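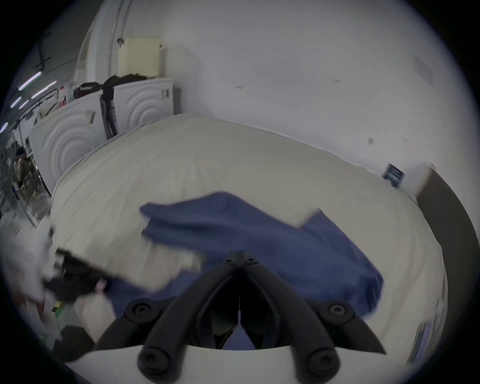 Step 3: Fit the jaws and record cloth on a bed

Bolt both jaws to the Rikeck housing with the black screws. Leave them a quarter turn loose, close the jaws by hand until the tips meet, then tighten. Ours were crooked the first time and would not pick up a single layer of fabric.

Spread a duvet on the bed and drop a towel or shirt on it. A blue cloth on a cream-white cover shows up well in the video. Start the recording, pinch a corner, lift, drag it across and let go. Keep each take to 14 seconds. Crumple the cloth again between takes.

We made 200 takes over two evenings and kept 164. Most of the rejects had the cloth slipping out of the jaws. Thin rubber tape on the inside faces helped.

Copy the files to the Surero folder before you swap batteries. The next step covers cutting the takes for training.

Search this site Go

Shares 11

2 comments

ostness_shop
What length screws for the housing? The ones in my Cronin kit bottom out before the jaw is tight.

benchtwo
Same kit. I put a washer under each head and it holds fine.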